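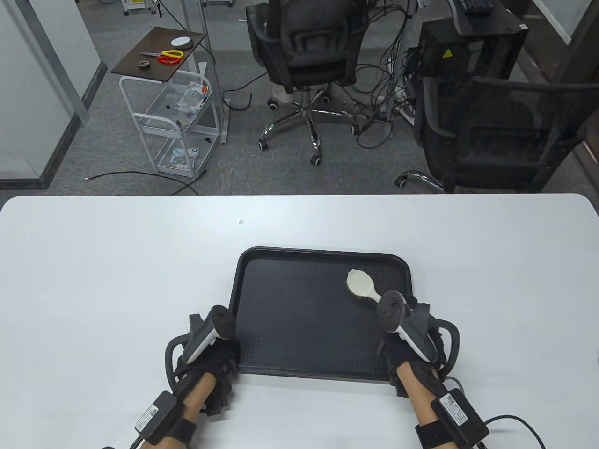

*Both gloves on, hairbrush on the tray.*

# Pronero Glove Mount Kit

Rakanano parts for home and shared-shop robot builds. Page updated Nov 5, 2024.

The Pronero kit holds a VR controller on the back of each hand so you can record hand motion while your fingers stay free to pick things up. It was drawn up for people building their own tabletop arm who want demonstrations from a real hand before the arm is finished. You supply the controllers, the computer and the objects.

## In the box

- 1 pair of black fabric gloves, with straps
- 2 controller mounts, left and right
- 2 forearm straps with a pocket for a battery module
- 2 power cables
- 1 bag of M3 screws, 16 pieces
- 1 black plastic tray with a raised rim
- Printed setup sheet

Controllers and battery modules are sold separately. If you already own a pair of modules, measure them before ordering. The pocket takes a module up to 23 mm thick.

## Setup

1. Put the glove on first, then the forearm strap. The strap goes on bare skin or a thin sleeve.
2. Set the controller in the mount and close the strap over the handle. It should not shift when you shake your hand.
3. Run the cable back toward your elbow with a little slack at the wrist.
4. Put the tray within easy reach of both hands and tape down the corners if your table is slick.
5. Start recording with your hands resting beside the tray, and bring them back there at the end of each take.

Light objects with a clear handle are the easiest to begin with. A hairbrush and a short plastic spoon both work well. Turn the object between takes so that the handle does not always point the same way, or the arm will learn one pickup and not much else.
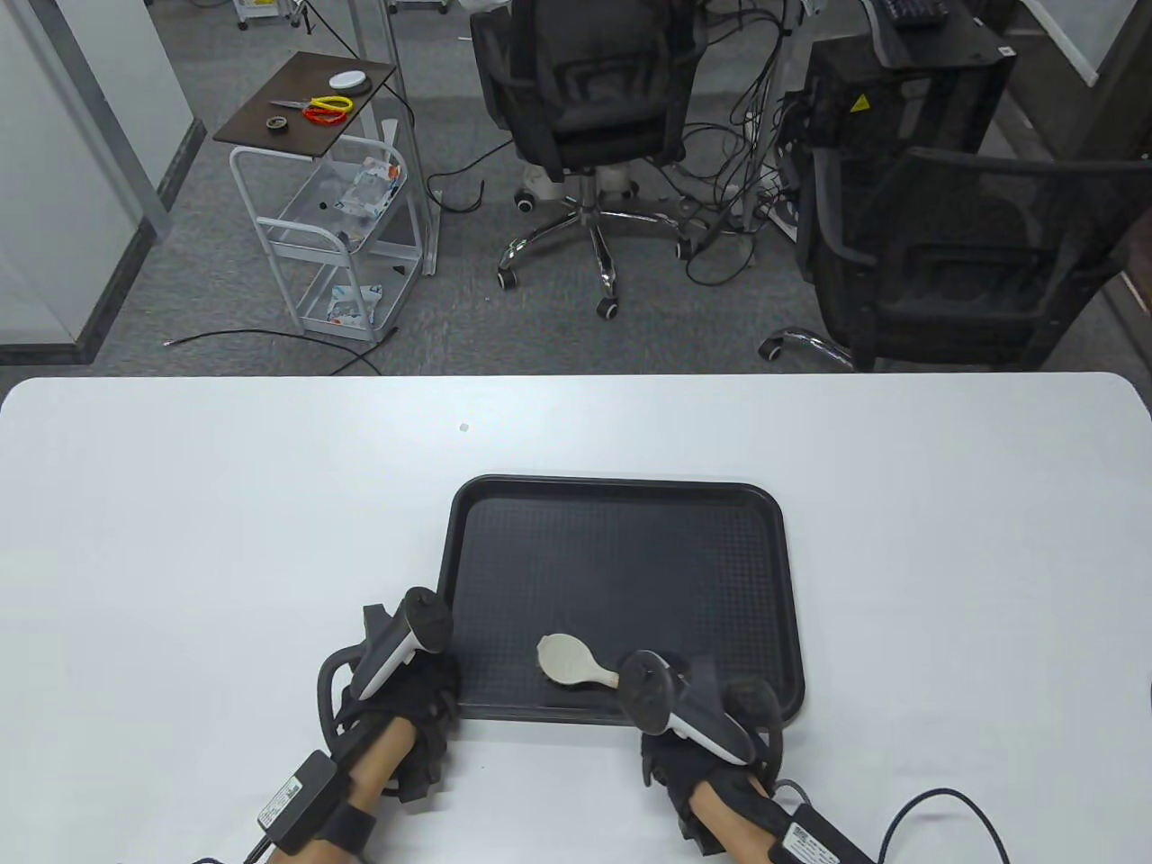
Can I use the kit with only one hand?

The left and right mounts are separate, so one can stay in the box. In the recording software, turn off the hand you are not using before you start.

## Recording and software

The setup sheet covers Tostamus, the free recorder we use in our own shop. It saves one file per take with the position of each hand and the time. Other recorders will work if they can read your controllers. We can't help with those by email.

Recalibrate any time you take a mount off. A mount put back at a slightly different angle gives takes that don't match the earlier ones, and the difference is hard to find later.
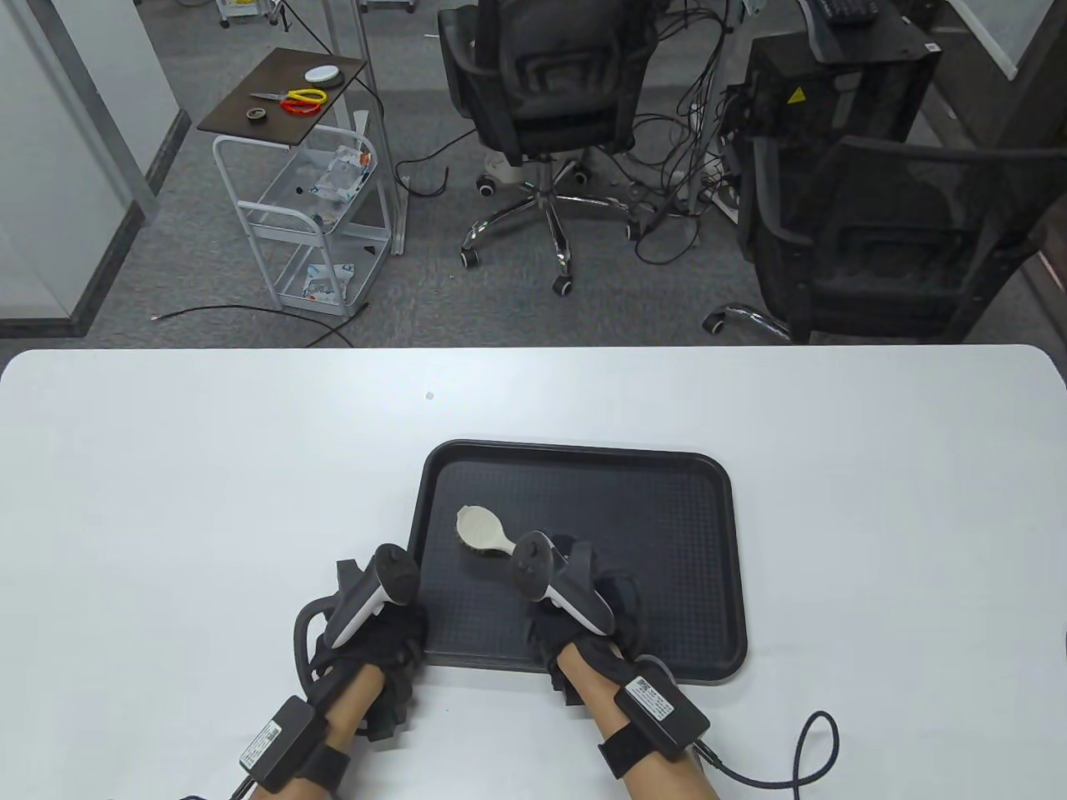

One buyer wrote in to say that the straps had loosened over a long evening, and that tightening them every 4 takes fixed the drift in his recordings. He also asked for a smaller glove, as his daughter helps with the build and the standard one slides on her hand.

The small glove is planned for March. The mount plates will be the same, so you can order the gloves alone and keep everything else.

## Care

Take the controllers and modules off before washing. Wash the gloves by hand in cool water and let them dry flat. Wipe the tray with a damp cloth.

## Ordering

The kit is $51 plus shipping. Members of the Workneh shared workshop can pick theirs up at the parts desk and pay no shipping. Unused kits can be returned with the screw bag unopened.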